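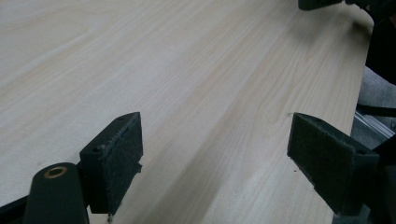
Surfaces and Germs: What the Tests Do and Don't Show
Week 3 notes, Household Science for Non-Majors
Instructor: Liesbeth Hoekstra

Read these before Thursday. They cover the first half of the unit. Ewurabena Tetteh will take the second half (dish towels, sponges, cutting boards) in February.

1. The claim

Most of you have seen some version of "your desk is dirtier than a toilet seat." It gets repeated every year, usually by someone with a spray to sell. I would like you to treat it as a claim like any other and ask what was measured, where, and against what.

Toilet seats are a poor yardstick. They are smooth, they dry out fast, and people clean them often. Plenty of ordinary things will score higher, your own forearm included. A headline that used a forearm would get fewer clicks.

2. What a swab test counts

A swab is rubbed over a marked patch, then wiped onto a plate of growth medium and left in a warm box. Whatever grows into visible spots gets counted. Each spot is called a colony.

Problems to keep in mind:

Many microbes won't grow on a given plate at all. The count misses them.

Most of what does grow is harmless skin and dust bacteria. A high count says little about your odds of getting sick.

Pressure matters. Two people swabbing the same tabletop can get very different numbers.

Patch size has to be reported. I have read write-ups that leave it out, and their numbers can't be compared with anything.

3. Worked case: the Skeleck handout

Skeleck sells a surface wipe. Its handout reports an average of 200 colonies per patch before wiping and 12 after. The reader is meant to be impressed by the drop. Before you are, look for the missing group: tables wiped with a damp cloth and nothing else. There isn't one. Rubbing and rinsing remove a lot by themselves, so we can't tell what the product added.

Also look at the spread. The highest "before" patch was 300. The lowest isn't given. Why report one end?

Stavros Vukčević wrote to the company for the full table last term and got back a coupon.

4. Grain, gloss and other folklore

You will hear that wood is filthy and plastic is clean, or the reverse. Both camps can find a study. Results depend on how worn the surface is, how long it was left to dry, and what was put on it to begin with. A printed wood pattern tells you nothing either way, as the look of the grain and the material on top are separate matters. Scratches and seams deserve more attention than color.

5. For discussion

Pieter Masilela's group: redesign the Skeleck test so that it could fail.
Abena Essien's group: find one news story that gives a colony count, and list what it leaves out.

Bring a page of notes per group. Typed is fine. Please don't bring swabs from home, whatever the kit from Usby says on the box.

Reading: course packet, pages 162 onward. Skip the sidebar on copper, it's out of date.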